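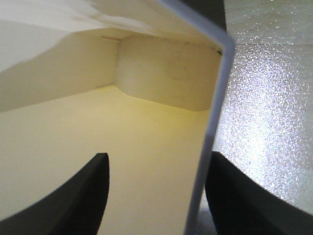
6 min read

Ok so quick one before I have to run. I promised a post on moving apartments and what I learned about stuff, and then I moved apartments and had no time to write it. Typical. It's 30th September, I have been in the new place a while now, half my books are still in the hallway, let's go.

The short version: I own too much paper.

The long version. When I started packing I thought the kitchen would be the bad part. Everybody warned me about kitchens. Glasses, lids with no pots, the drawer with the batteries in it. Kitchen took one evening. Done. Podcast on, towels around the plates, finished before midnight.

Paper took me two weeks.

I had 213 letters from the same insurance company. I know because I made a pile and then got mad and counted the pile. Same letter, most of them. "Your policy is continuing." Great, thanks. Every one of them opened, read for four seconds, put back in the envelope and saved. Why did I save the envelopes!! I have no answer.

Also in the paper: manuals. A manual for a toaster I gave away. Manual for a Zornier fan heater that died years ago, in seven languages, plus the warranty card, not filled in. Concert tickets, ok, those stay. A dental x-ray. My lease from two apartments back, signed, with a coffee ring right over the landlord's name. School certificates mixed in with pizza menus.

So I asked people. Kęstutis Butkienė, who I used to share an office with and who has moved more often than anyone I know, told me to stop sorting by what the thing is and start sorting by who would ever ask me for it. Tax office might ask. Landlord might ask. My mother might ask (birth certificate, vaccination booklet, she asks all the time). Toaster company is never going to ask. That got rid of more than half in one night. Best advice of the whole move.

What I kept, in case you are doing the same thing right now and just want the list:

Birth certificate, passport, diplomas, the official stuff
Tax papers - I went with the last 7 years, check what applies where you live
Current lease, deposit receipt, the move-in report with the scratches on it
Medical things that have a result on them, not the appointment cards
Letters from actual people

That's it. Fits in two folders. I keep looking at the two folders.

Letters from actual people was the slow bit. You can't skim those. I sat on the floor with my grandmother's letters from when I was at college, she wrote on both sides and then up the margin when she ran out of room, mostly about the neighbors and what they paid for tomatoes. I meant to look at one and read the lot. It got dark. Had to eat cereal for dinner because the pans were already packed. No regrets.

Scanning. People will tell you to scan everything. I tried. I scanned for one whole Sunday-ish afternoon and ended up with a folder on my laptop called "scans new" that has 80 files in it, all named with numbers, and I have not opened it since. So now I have the same mess but smaller and I can't find anything in it either. If you are the kind of person who names files then go for it. I am not that person. I scanned the passport and the lease and my grandmother, and quit.

Shredding. Borrowed a shredder from Jagadeesh Kotian downstairs. Lovely man, terrible shredder. It takes three sheets at a time and then needs a rest. I would do three sheets, pack a box, three sheets, pack a box. Not a bad rhythm really. He wanted it back by the weekend and I had to carry the rest to the copy shop on Palaniappan street, where they have a bin with a lock and charge you by weight. Should have gone there first. If you have more than a shoebox of it just pay someone, it was cheaper than lunch.

The movers. Went with Worik, small outfit, two guys and a van. They were on time and they did not drop the lamp. One thing to know - they charge by the box over a certain number, and I did not read that part. My fault. The estimate said one thing and the bill said 2377, and that's with the stairs, the parking permit and a mattress bag I didn't ask for but was glad of. Would use them again. Would read the estimate first.

Things I would do diffrent:

Start with the paper. Not the kitchen. Paper first, months before. I signed the new lease in April and did nothing all summer, that was my window and I spent it at the lake.

Label boxes on the side and not on the top. You stack them and then the top is gone. Everybody knows this apparently. I have a wall of boxes that say nothing.

Pack one bag like you're going away for a weekend. Toothbrush, charger, clean shirt, toilet paper, scissors. I forgot scissors. Opened the first box with a key, cut my thumb, bandaids were in the box.

Cancel the old internet before, not after. I'm paying for two right now and teh hold music is a pan flute.

Change your address at the bank in person if you can. The online form kept telling me my street doesn't exist. I'm looking at it out the window!

Some people asked about shelves, since I complained about the old ones so much. I got a secondhand Jidico unit off a couple around the corner, five shelves, one slightly bent. It holds the books that made it out of the hallway. The bent one has the cookbooks because they're wide and they kind of wedge in place. Is that ok for the shelf? No idea. It's been fine.

Mail has started arriving at the new address already. First letter through the door, first one, was from the insurance. My policy is continuing. Straight in the recycling, envelope too.

Still to come: the bathroom post, and the thing about curtains, which I know I owe you from last time. Need to go, the guy for the boiler is here.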